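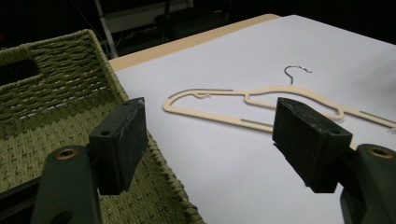 Figure 4. View from the hand-held gripper with the fingers open. A plastic hanger with a metal hook lies flat on the white surface; a woven basket is at the left.

4.2 Choosing a grasp point on thin, open objects

The grasp module of Rindilham receives one colour image from the camera on the gripper and returns a point between the fingers, a closing direction and an opening width. In our first version the point was taken as the centre of the object mask. For boxes, cups and folded cloth this works well enough. For a clothes hanger it does not, as the centre of the outline often falls in the open space inside the body, where there is nothing to hold. Figure 4 shows a typical input of this kind. The hanger has an outlined shape with long slots, and its bar continues behind the right pad, so the mask is also incomplete on this side.

We therefore replaced the centre by a score which is computed along the skeleton of the mask. Each skeleton pixel receives three terms. The first is the local width of the material, measured perpendicular to the skeleton. The second is the free space on both sides, which must be large enough for the pads to go down. The third is the distance to the nearest place where the mask is hidden by a finger. The last term was added by Kirsten Charbonneau after we saw that the planner liked to choose points directly beside the pad. At these points the skeleton ends only because the view is blocked, and the estimated width is not reliable.

The fingers themselves are always present in the images and they cover a large part of the lower half. We remove them with a fixed mask for each opening width, interpolated between 11 calibrated positions. A learned finger segmentation was also tried. It gave cleaner borders, but it sometimes took dark objects on the table for a pad, and we went back to the fixed masks.

Metal parts need a separate remark. The hook of a hanger is thin and its highlight changes with the viewing angle, so the segmentation network often loses a piece of it. In the training set of 2,772 images we labelled the hook as its own class and excluded it from the grasp candidates. The network is then allowed to be uncertain about the exact shape of the hook — only its base matters, and this gives a useful hint about the orientation of the body.

Containers are treated as obstacles. The side wall of a basket such as the one in Figure 4 has a strongly textured weave, and the depth estimate on it is noisy. We fit a plane to the visible part of the wall and extend it by a safety margin towards the object. The margin is set by hand and is the same for all containers. Hélène Sawatzky proposed to learn it from the demonstrations, but this is left for later work.

The score weights were tuned on 300 images recorded in December at the Hillville site, and these images are not used in the evaluation. We keep the best candidate only if its score is above a threshold. Otherwise the planner requests a second view, with the gripper turned by a small angle around its own axis. The effect of this second view on the success rate is reported separately in Section 5.1, together with the comparison to the centre-based version.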